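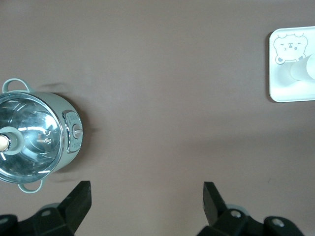 Stirndale open day, 02/12/2023

What a day! Doors at 9, and the first lot from Kultthorpe were round the bench before I'd finished my tea. We ran Botard on the kitchen table set-up: mint green pot on the left with its glass lid on, bear tray over on the right, gripper open and coming down from above.

Roughly 140 people through, I think (Rajkumari Pal had the clicker, ask her). Everyone wanted the lid. The bear got a lot of love too, mostly from the under-sixes, one of whom asked if Botard was allowed to keep it.

Things to look at:

Glass lid is a pig for glare. Try the side lamp lower, or turned to the wall.

Go slower near the pot handles. I dropped speed to 44 per cent after lunch and was much happier.

Mathias wants a longer slot in April, six demos instead of four. Yes please!

Best question: "does it know it's a pot?" Had a go at answering, want a better answer by April.

Spare finger screws are in the blue drawer now.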